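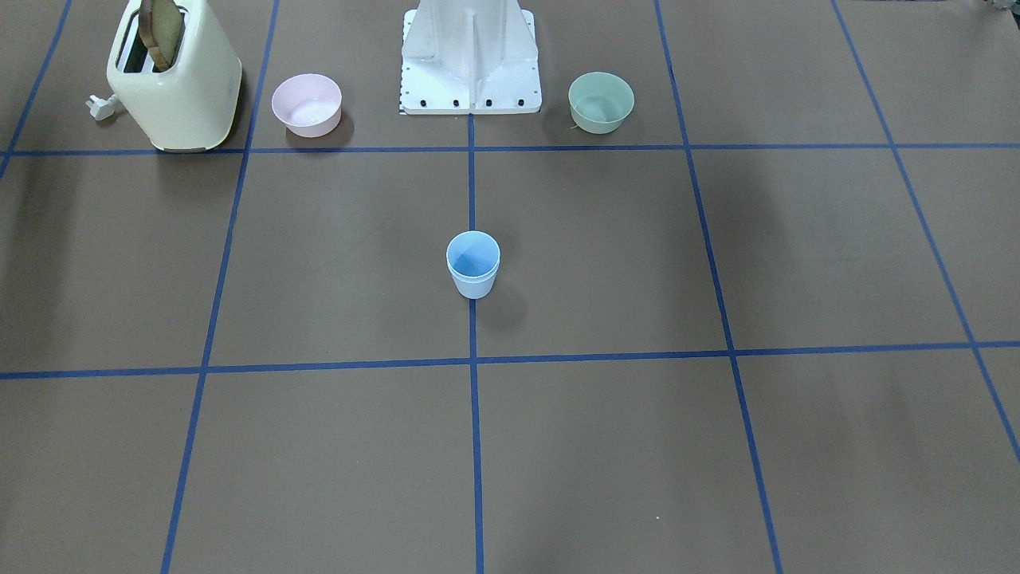
Notebook, Lonville bench, 6 Jan 2023
Two-arm cup work: grid registration, planner changes, and a long grumble about cables

First proper entry after the break, so forgive me if it rambles. I had promised myself I would start on the planner straight away, but the grid came first, as it always does, and it ate most of the morning.

Grid registration

For anyone picking this up cold: the overhead view gets tied to the base frame through the tape crossings, and the centre line coming down from the pedestal is our y = 0. Before the break I was fitting straight lines to the whole length of each strip, and I kept getting residuals I didn't believe. The tape wobbles. We laid it by hand and it shows, and a line fitted over a long wobbly strip lands somewhere slightly silly at the crossings, where we really want it to be good. So I have thrown that away and now fit only a short piece of tape either side of each crossing, and intersect those. Much happier. The worst crossing is 6 mm out against the touched-off points, and most are a good deal better than that.

I did try the checker strip on the corner of the base as a second reference. It is seen at a steep angle and it is small, so the pose it gives jumps about from one image to the next. I've left it in the log as a sanity check only. Please don't wire it into anything!

Segmentation

Blue cup against blue tape is the thing I was dreading, and it's half as bad as I feared. The cup is a good bit paler, and the colour threshold splits them nicely when the cup stands clear in a cell. When it stands close to the centre line the mask grows a little tail along the tape and the centroid drifts towards it. I've added a step in Nông (our perception node, for newcomers, and yes, the accent matters in the package name, sorry) that subtracts the known grid lines before clustering, with a bit of margin. It nibbles the edge of the cup when the two overlap, but the ellipse fit on the rim copes with that perfectly well.

Bowls are easy. Pink is found every time. Sage green is a touch weaker on the shadow side but never lost. The toaster gets its own keep-out box, and I have made that box taller than it used to be, as the old one had been drawn round the body and took no notice of the toast sticking out of the top. I only caught this by replaying old plans in Rudix, where one approach went merrily through where the slice would be. The plug and cord are still not modelled at all. I have put a flat no-go patch over that corner for now and we ought to do better.

Planner

The change I'm most pleased with: each arm now reserves cells in the grid before it moves, and the other arm has to plan round the reservation. Before, both arms planned on their own and we relied on the collision check to stop them, and that gave us a lot of polite standing still. The reservation covers the cells under the gripper and wrist for the whole path, which is greedy, but greedy is fine while we have two arms and hardly anything on the floor.

Ran 100 cup requests through Rudix with random cup positions. With the old planner 49 ended in a stall. I haven't got the same number for the new one yet, as the run was still going when I wrote this, so please don't quote me on any improvement.

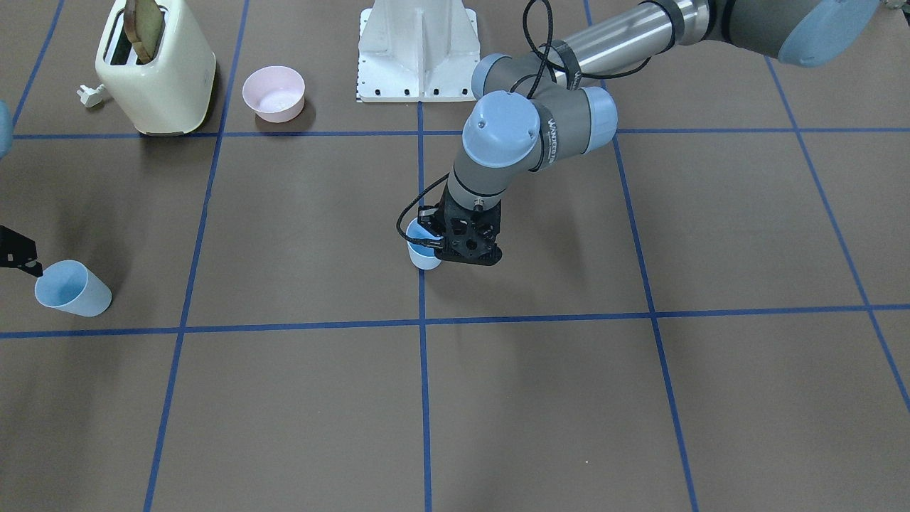 Left arm with a cup in the gripper, right arm by the cup lying on its side.

A cup on its side is a different problem altogether, and Nông doesn't handle it well. The rim ellipse is still found, but the code assumes the rim is level and puts the cup's axis straight up, so the grasp it offers is nonsense. I've sketched a fix: take the long direction of the mask, work out which end is the mouth from the darker interior, and offer a grasp across the body. Not written yet. Until it is, a tipped cup should come back as "unknown" and the arm should hold off above it.

Cables. The one on the left wrist hangs in open loops and the planner knows nothing about it. In August I gave the wrist a fatter collision shape to cover the cable, and then took it out again because it blocked about half the good approaches near the pedestal. I now think a separate soft shape is the answer, one which adds cost but doesn't forbid. Wunent already supports soft costs for joint limits, so with luck it's a small job and I won't have to go rummaging in the solver.

To do

Write the tipped-cup case, with the "unknown" answer going in first.
Soft cost for the cable loops, left wrist to start with.
Redo the grid fit if anybody lifts or re-lays the paper. Ask me where the touch-off script lives, it's in a daft folder.
Reservations need a timeout. If an arm faults it keeps its cells for ever and the other one just waits.
Finish the Rudix run and write the stall count in here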